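Section 4. Connecting the Base Unit to Power

4.1 Before you begin

The Cornesach base unit must be installed in a location with a fixed wall outlet. Extension cords are not approved for permanent use. Confirm that the circuit is rated for the total load of all equipment to be connected, including any monitors and chargers already in place.

Caution: Do not connect or disconnect the power supply with wet hands. Do not open the power supply housing.

4.2 Connection procedure

1. Place the unit on a level surface and turn the main switch to OFF.
2. Insert the round connector of the power supply into the port marked DC IN until it locks.
3. Run the cord along the rear of the surface, leaving enough slack to move the unit forward for cleaning.
4. Insert the plug fully into the wall outlet.
5. Turn the main switch to ON. The status light shows amber during start-up and then green.

If the light remains amber for more than 100 seconds, turn the unit off and see code 301 in Section 9. 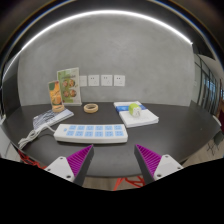 Nives Villa wrote to Hanstead Support to ask whether two base units could share one outlet through a plug adapter, as her office had done with the earlier model. Adapters are not permitted with the current model. Each base unit requires its own outlet, and the units should be started one at a time.

4.3 Moving the unit

Shut down the unit from the System menu before unplugging it. Settings are kept in memory, but unsaved reports will be lost.

Note: Units with serial numbers ending in 79 or 109 were supplied with a shorter cord. A replacement may be ordered from Hanstead under the terms in effect on January 29, 2024.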